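4.2. Materiales y disposición de la superficie de trabajo

Esta sección recoge lo que usamos y dónde lo pusimos. El protocolo de orden propiamente dicho va en 4.3. 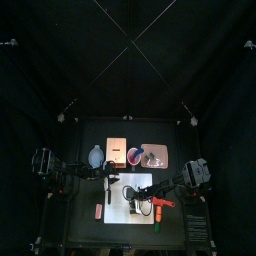 ¿Por qué los recipientes se colocan al fondo y la zona central queda para el tablero? Porque la tarea de escritorio empieza y termina en el tablero; lo de atrás se alcanza de vez en cuando y puede estar más lejos.

Figura 3. Superficie de trabajo de la condición «fila trasera»: tablero blanco en el centro y, al fondo, cuatro objetos — recipiente azul claro, caja de madera, vaso rosa y bandeja transparente de tono rosado.

La condición «fila trasera» (Fig. 3) es la más sencilla de las 2 que comparamos. Todo lo que contiene cosas, o podría contenerlas, va en línea contra el borde posterior. La otra, «perímetro», reparte los mismos recipientes por tres lados y deja libre solo el frontal. No se muestra aquí; el esquema está en el material suplementario.

Recipientes. Cuatro, todos de uso doméstico, comprados sueltos salvo la caja. El azul claro es ovalado, algo translúcido, y en el protocolo hace de destino para piezas pequeñas sin categoría (gomas, clips, tapones). La caja de madera es de tono pálido, rectangular, y viene del juego de escritorio Trukia; la incluimos por ser el único elemento opaco de aristas rectas, lo que en los pilotos daba problemas a la hora de decidir qué iba dentro. Vaso rosa: portaútiles. En la Fig. 3 tiene dentro un objeto azul que asoma inclinado por encima del borde, que es la posición en la que queda casi siempre un útil largo en un vaso corto. La bandeja transparente recoge restos — papelitos, recortes — y también objetos menudos en espera de clasificar. En la figura contiene dos objetos pequeños oscuros y unos restos blanquecinos.

Lo de los restos tiene su importancia. En la primera versión del protocolo la bandeja se vaciaba entre ensayos y los participantes la trataban como un recipiente más, intercambiable con el azul. Al dejar restos dentro la tasa de uso correcto subió, aunque no tenemos una comparación limpia (ver limitaciones). La lectura más simple: un recipiente con algo dentro ya dice para qué sirve. Uno vacío no dice nada. Coincide con lo que se observó en el inventario doméstico Aravena, donde los cajones «mixtos» lo eran desde el primer objeto depositado.

Tablero. Blanco, plano, apoyado sin fijación sobre la mesa. Probamos a pegarlo con cinta y lo descartamos: se desplaza poco y el desplazamiento es en si mismo un dato. La mesa es cuadrada y negra. El contraste entre ambos se eligió para que cualquier cosa dejada fuera de sitio se viera al primer golpe; un recorte blanco sobre negro no pasa desapercibido, un clip oscuro sí, y de ahí que los clips oscuros se coloquen siempre de salida sobre el tablero.

Entorno. Paredes negras por los lados, tela negra detrás y arriba. Nada decorativo. Iluminación desde el borde posterior, con dos lamparitas blancas en las esquinas del fondo. Efecto secundario que no previmos — la bandeja transparente, al ser la del extremo, da reflejos en algunos ensayos y complica codificar el contenido. Se resolvió a mano, revisando ensayo por ensayo. Lento.

Orden de la fila. De izquierda a derecha: azul, madera, rosa, transparente. Fijo en toda la condición. Sabemos que un orden fijo introduce sesgo de posición y que lo correcto habría sido contrabalancear. No dio tiempo. La serie completa suma 52 ensayos por condición, con más de 1,000 colocaciones individuales codificadas, y repetirla con órdenes rotados queda para el estudio siguiente. Los datos del piloto Pivix, con 16 ensayos y orden invertido, apuntan en la misma dirección, pero los recipientes eran otros y no conviene forzar la comparación.

Estado inicial. Antes de cada ensayo se comprueba:
— tablero centrado, lado largo paralelo al borde frontal
— fila completa, sin contacto entre recipientes
— vaso con un solo útil
— bandeja con restos, nunca vacía
— nada más en la mesa que pertenezca al juego de objetos

El punto segundo se incumplió en algunos ensayos tempranos (vaso y bandeja tocándose). Se conservaron. No hay diferencia apreciable en el tiempo de orden, y el criterio de exclusión se redactó despues, así que aplicarlo hacia atrás nos parecía peor.

Codificación. Cada colocación recibe una etiqueta de destino (uno de los cuatro recipientes, tablero, mesa) y una de ajuste (dentro, apoyado, asomando). «Asomando» se añadió tarde, a raíz del vaso: un útil inclinado sobre el borde no está fuera pero tampoco encaja con lo que la gente llama guardado. En las entrevistas del corpus Fikar la mayoría lo daba por bueno en un vaso y por malo en una caja. Mantenemos por tanto la etiqueta separada y la analizamos por recipiente en 5.1, sin agregarla a «dentro».

La lista completa de objetos pequeños, con medidas y color, está en el Apéndice B.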